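About Fiden

Fiden is a community baking and cooking school for adults and teenagers. The school was established by Nathalie Dekker, a former pastry instructor, who opened its first classroom with seven students and two secondhand ovens. It now offers courses in basic cookery, bread making and home baking, with enrollment open in April and again in the fall.

Our Teaching

Instruction at Fiden begins with the care of the workspace. Before a student is shown how to fold a batter or shape a loaf, he or she learns how to set out a table, how to choose the right container for each ingredient, and how to return everything to its place. The first two sessions of every course are given over to this work.

Each class is limited to 18 students. Ingredients are measured into separate containers before any mixing starts, and students are expected to check their quantities against the recipe sheet with a partner. Plastic containers in different colors and clear glass bowls are used throughout the school.

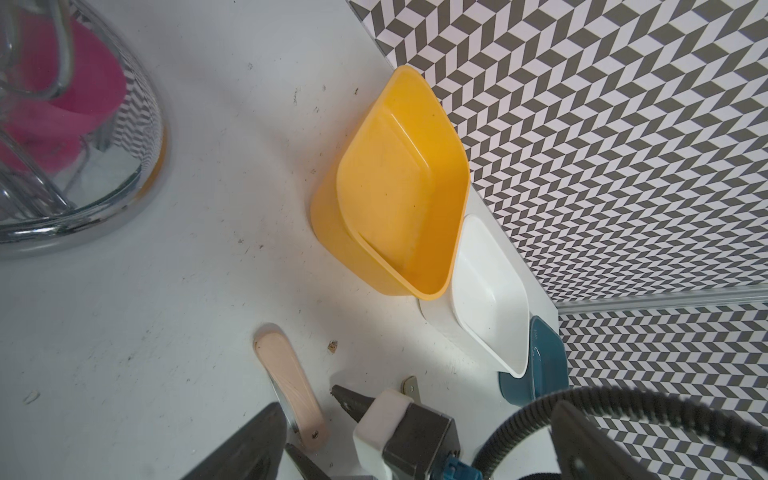
Clearing up is treated as part of the lesson and is supervised by the instructor in charge. Containers are emptied, washed and sorted by size, tables are wiped down from the wall outward, and small tools are counted back into their drawers. Students who miss this part of a session are asked to make it up the following week.

Our Rooms

The school occupies the ground floor of the Magbanua Building. The main kitchen is used for evening courses, and the smaller Ralach Room is reserved for private groups and for students who wish to practice between classes. Both rooms have step-free access from the street.

Our Staff

Fiden employs almost 19 instructors and assistants, most of them part time. All instructors complete a period of observation before leading a class of their own. Ms. Dekker remains director of the school and continues to teach the introductory bread course.

Questions concerning enrollment, fees or group bookings should be directed to the school office, which is open until 6 p.m. during term.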